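4.2 Comparing the two grippers in the simulated kitchen

Before we spent any real time on the hardware, we wanted to know whether the choice of gripper would change what the controller learned, or whether it would only change how often we had to stop and tidy up after it. The simulated kitchen seemed a fair place to ask. Every run can begin from exactly the same state there, and a bad grasp costs us nothing more than a few seconds of computing.

We compared two parallel-jaw designs. The first, which we call the Rollby, has short and rather stubby fingers with a flat inner pad. The second, the Danetti, has longer fingers that narrow toward the end and flex a little under load. Both were mounted on the same simulated arm, with the same joint limits and the same wrist camera position relative to the flange, and both were driven by the Halás controller described in Section 3. We did try at first to tune the controller separately for each gripper, but the two sets of gains came out so close together that we went back to a single set, and all the results in this section use it.

The wrist view deserves a few words, because most of our early trouble came from there. The policy sees the kitchen only through this one camera, and the view is tilted so that the near part of the floor takes up most of the picture while the furniture sits in a band across the top (Figure 4). We had first pointed the camera more steeply upward, which gave a lovely look at the cabinet and its handle and almost no look at anything the fingers were likely to touch. Lourenço Caldeira, who built the scene, suggested lowering it by 15 degrees, and we kept that setting for both grippers.
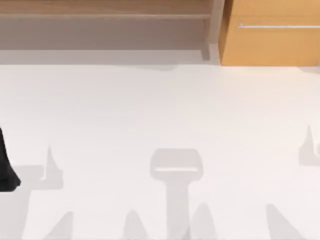 Figure 4. Rendered wrist-camera view in the simulated kitchen, with shadows turned on.

Lowering the camera helped with reaching, but it also meant that the policy now spent a good deal of its time looking at a pale, nearly uniform surface, and on such a surface a soft gray shadow is often the strongest thing there is to look at. We had not given this much thought. Our rendering settings came over from an earlier project along with the Zinetti scene files, and soft shadows were simply on by default. It was only when we looked at which image regions the policy was responding to that we began to suspect it was reading the shadows for a sense of height, in much the same way a person might.

To check this we trained each gripper twice, once with shadows and once without, for 2000 episodes per condition. The task was the same throughout: reach the cabinet handle, close the fingers on it, and pull until the door has opened past a fixed angle. The object positions, the starting poses and the random seeds were matched across all 4 conditions, so that any given episode differed only in the gripper and in the lighting.

With shadows on, the two grippers were very hard to tell apart. The Danetti was a touch slower to close, as one would expect from its softer fingers, and a touch more forgiving when the approach was off to one side. With shadows off, the picture changed quite a bit. The Rollby policy still reached the handle but tended to arrive too low, and it often needed a second try. The Danetti policy suffered less - we think mainly because a longer finger can miss by a little and still catch the bar. Of the episodes that failed without shadows, we went through 515 by hand, and by far the most common fault was an approach at the wrong height.

We would be careful about reading too much into this. A real kitchen has several lights, and they do not stay put, so a policy that leans heavily on one tidy set of shadows may well be unhappy on the real arm. For the hardware trials in Section 5 we therefore varied the direction and softness of the light during training, and we kept both grippers in the study, even though the results above might seem to favor the Danetti. The Rollby is a good deal easier to mount and to clean, and with varied lighting it made up most of the ground it had lost.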